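4.2 Finger wear and the wrist view

The first set of runs (Section 4.1) used new fingers on both arms. That is not how the grippers spend most of their life, so we repeated the tidy-up task with the worn set. Same arm, same controller, same policy weights. Only the fingers changed, then the gripper body.

Three set-ups were compared. A: the Orcombe parallel gripper with new coated fingers. B: the same gripper with the worn pair, taken off the arm after the earlier laundry work and put back without any cleaning or filing. C: the Talukder gripper, which has a wider palm and softer pads, new. Each set-up was given 70 attempts, split over seven floor layouts of 10 attempts each. Layouts were marked on a paper plan and rebuilt by hand between attempts, so they match only as well as a person can match them.

The task is plain enough. Soft things on a floor, a basket near by, pick up and put in. Slippers were included because they failed most often in the pilot – the opening is an easy grasp from one side and a hopeless one from the other, and the policy has to choose. Socks and cloths fail less but fail in stranger ways, mostly by being pushed along the floor between the tips.

All three set-ups use the same small wrist camera. With A and B it looks along the fingers from the palm end, so the fingers take up a large share of the lower image whatever the arm is doing. We had treated this as a nuisance and nothing more. It matters here because the policy was trained only on images with clean black fingers, and a worn finger is a different looking thing: paler edges, streaks, bits of coating gone.

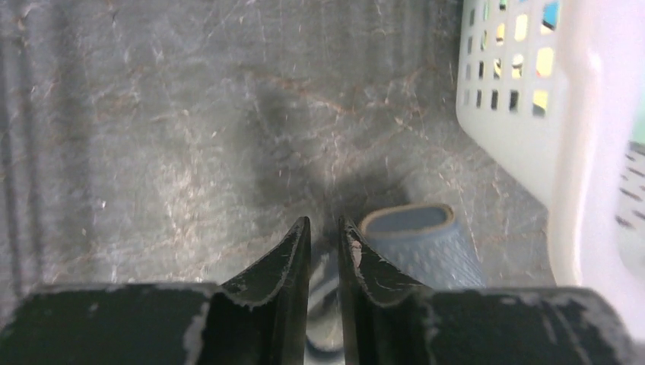 Figure 7. Wrist camera view with the worn fingers (set-up B), slipper and basket to the right of the tips. Note pale edges where the coating is chipped.

Two points about Figure 7 are used below. First, the right finger hides the lower part of the slipper, so the policy has to act on a partial outline. Second, the floor has fine pale scratches of its own, and the scuffs on the fingers are not so different from them in tone. A simple colour threshold, of the kind we used in the pilot to mask the fingers out, leaves holes along the inner edges of both jaws. We dropped the threshold mask for this reason and used a fixed hand-drawn one for each finger opening instead.

Grasp results. An attempt counts as a success if the item ends up inside the basket and stays there after the arm has moved clear. Items hanging over the rim were counted as failures, which is harsh on set-up C in particular as the wider palm tends to let go early.

Set-up A did best over the whole set. B was lower on slippers and about level on everything else. C was better than both on cloths, worse on slippers, and hard to place near the basket wall because of its width. In the tightest layout, with the slipper close against the basket, C often touched the wall before the pads were either side of the item. The controller reads that touch as the start of a grasp and closes on nothing. We did not retune the contact level for C. Could have, but then the controller is no longer the same one and the comparison gets muddy.

The drop from A to B was the part we wanted to explain. There are two easy stories. One is mechanical: the coating has gone from the edges, the tips slide, the item is lost. The other is visual: the policy sees odd fingers and makes worse choices before anything is touched. To pull them apart we ran B again with the fixed mask painted over the fingers in the camera image, so that the policy saw plain dark shapes while the real, worn fingers did the grasping. If the trouble is in the grip, the mask should do nothing.

It did something. With the mask on, most of the lost slipper grasps came back, and the approach paths looked more like those from A. The arm also paused less above the item. Without the mask there was a habit of stopping short, tips nearly together, then opening and starting over. We saw this with the new fingers too but rarely, and never more than once in an attempt. What was left after masking was a small number of slips during the lift, which we put down to the worn edges. So both stories hold, but the visual one is the larger part.

We then checked whether the mask could hurt. It covers slightly more than the finger itself, in order to be safe over the full range of opening, and so it hides some of whatever lies between the tips. For items already in the gap this could be a real loss, as the last bit of visible cloth is often the only clue that the grasp is centred. In set-up A the mask made no difference we could trust. On the thinnest cloths there may be a small cost, but 10 attempts to a layout is too few to say and we would rather not guess.

Timing. The masked runs were no slower, the mask being a single multiply on the image before it goes to the network. The Drukolska controller runs its loop seperately from the camera and did not miss a step in any set-up. The whole attempt was capped at 75 seconds. Timeouts happened mostly in B without the mask, again from the stop-and-restart habit.

Floor covering was not varied. All runs were on the one grey floor, and its scratches and faint brownish lines are in every training image as well, so the policy is used to them. Whether worn fingers would matter more or less over a clean floor is open. Our guess is less, but it is a guess.

One more limit. The worn fingers are one pair with one history. Wear on them is heaviest along the edges and we have no second pair worn in a diffrent way to set against it. Sanding a new pair to match was tried once and given up, the coating came off in sheets and not in chips. The Utex pads fitted to C have not been used long enough to show any wear, so there is no worn version of C in this section.

For the rest of the paper set-up A is used with the mask on, both in training and at run time. Section 4.3 goes back to the camera and moves it off the centre line, with the fingers left as they are.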